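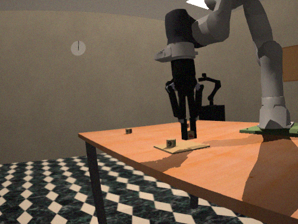

Recording demonstrations for the block-placing task

You need the simulator running, a teleoperation device, and enough disk space for 100 episodes. Fouzia Khokhar wrote the original version of these steps for the Kaldale project.

Start with one practice run. Load the table with the numbered cubes and the square board, then drive the gripper down over a cube by hand until you can line up both fingers without bumping it.

1. Set the session name and turn on shuffled start positions.

2. Press Record before you move the arm. Episodes that start mid-motion are hard to trim later.

3. Come straight down, close the fingers, lift, and place the cube on the board. Open the fingers fully before backing away.

4. Press Stop and mark the episode as good or failed. Keep the failed ones in their own folder – Krisztina Dudás uses them to train the success check.

5. Take a break after every 15 episodes. Tired operators get jerky, and the model copies it.

Any episode longer than 28 seconds should be recorded again. Long pauses teach the arm to wait.

When you have all 100, play a few back at double speed and look for fingers passing through a cube. If you find any, lower the physics time step and redo that batch.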